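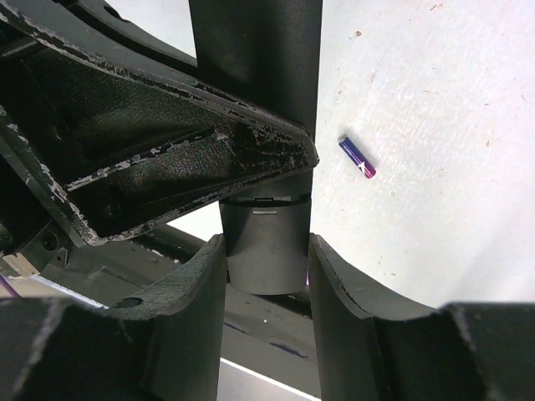

2020-11-16
by the bench 2 notebook keeper

Glue trials, second week. Carried on with the beech offcuts from Pešek, same batch as September, all planed on one side only. Did 30 lap joints yesterday evening, left them clamped overnight under the window. Mistake, the window side is colder and the Tretov hide glue had gone to jelly before I got the last few closed up. Marked those with a pencil cross so they don't get mixed in.

Pulled 17 this morning before the spring balance started sticking. Hide glue: mostly wood failure, good. Edent white glue: clean break along the line on four, looks starved. Probably over-clamped. Try again with the wooden cams and less muscle.

Ranel fish glue still the surprise. Slow to grab but the joints hold. Smells awful. Lid does not seal, wrap it in film or the whole cupbord stinks.

Water bath: set at 59, stayed there all morning apart from when somebody topped it up from the cold tap. Please use the kettle.

Clamps. We are short of the small ones again. If you have taken any for the chair backs please put a note in here.

To do
- rest of the lap joints, once balance is cleaned
- redo Edent set, thinner shavings as spacers
- weigh out hide glue for next week, soak overnight not two hours
- order more beech. Pešek price is now 272 for the mixed crate, up again, ask wether they do half crates
- sharpen the block plane!! it's tearing, and a torn face makes the numbers useless

Crossed joints: pulled two anyway out of curiosity. Both came apart in the hand. Not recorded in the table.

Last updated: same day, after lunch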